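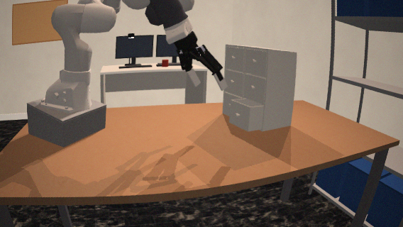 The Trutlow is a practice mute for viola, made by Husora, and I have used it since November in a flat with thin walls. Before it I had tried many other mutes, and most of them I still own. String players collect small things: mutes, old bridges, pieces of rosin, fine tuners, strings which are not good enough to play and too good to throw away. For all this a light grey cabinet with two columns of small drawers, and a small knob on each drawer, is the right furniture, and it can stand on the table beside the music. The Trutlow is so far the only mute that I do not put away in a drawer. It stays in the viola case.

## What you get

The mute comes in a cloth bag with a drawstring, together with a folded sheet of instructions in very small print. My one is the model 1126, for viola. There is also a violin version, and a cello version which I have not seen. The body is metal with a rubber coating on all sides. It has three slots which go over the top of the bridge, and inside the slots the rubber is softer than outside. This is a good idea, as my old metal mute left a shiny line on the bridge and my luthier was not pleased about it.

It weighs 100 grams on my kitchen scale. For a viola mute this is quite heavy. You feel it when you hold the instrument up for a long time, not in the arm but in the neck, and I needed some days to get used to it. If you already have trouble with your shoulder, please try it before you buy.

## The sound

A heavy mute always takes something away, and the question is only what. With the cheap rubber mute which I used as a student, the C string became a kind of buzzing and I could not hear if I was in tune. With the Trutlow the C string is quiet but it is still a note. I can hear the beginning of the tone, and so I can also hear when my bow change is bad. For scales, shifting and slow double stops it is really enough.

The A string is less good. It becomes thin and a little nasal, and above third position it is difficult to judge the intonation. I worked on the first movement of the Arpeggione Sonata with the mute for one week, and when I took it off I found that my high notes were all slightly sharp. I don't blame only the mute for this – I am often sharp there – but I did not notice it, and without the mute I would have noticed.

How quiet is it? My neighbour on the other side of the wall says that she hears it only if her radio is off. I practise until ten in the evening now and there were no complaints. It is not silent. In the same room another person can't read in peace, this I must admit in the name of my family.

## Putting it on and taking it off

Here I have my main criticism. The slots are tight. On the first day I had to press the mute down with both hands, and I was afraid for the bridge. The instructions say that you should hold the bridge with the fingers of the other hand while you press, and this helps. After two weeks the rubber gave a little and now it goes on easily, but taking it off still needs care. You should pull it straight up, with small movements, and afterwards look at the bridge from the side to see that it is not leaning.

For this reason it is no mute for the orchestra. Where the part says "con sord." and gives you two bars of rest, you will need an ordinary small mute that slides on the strings. Husora does not say anything different, but I have seen it recommended on a forum for this purpose, and it would be a disaster.

## Compared with the Nindia

The Nindia is the other heavy mute which people often mention, and a colleague from my quartet lent me hers for a weekend. It is lighter and it goes on without any fight. The A string sounds better with it, more open. But it is also clearly louder, and on my instrument it rattled a little when I played the open G strongly. On her viola it does not rattle, so it must have to do with the shape of the bridge. If you practise in the daytime and only want to be polite, I would take the Nindia. For late evening I prefer the Trutlow.

## Small things

- The rubber smelled strongly when it was new. I left it on the balcony overnight and after that it was better.
- It collects rosin dust. A dry cloth is enough, I do not use any liquid on it.
- The bag is nice but too short, the mute falls out if you don't close it properly.
- The price was higher than I wanted to pay. I bought mine from Yusuf Strings, where you can send it back if it does not fit your bridge.

I would buy it again for the lower strings and for technical work. Pieces which are mostly on the A string I now practise in the morning, without any mute, when the neighbours are at work.

March 29, 2023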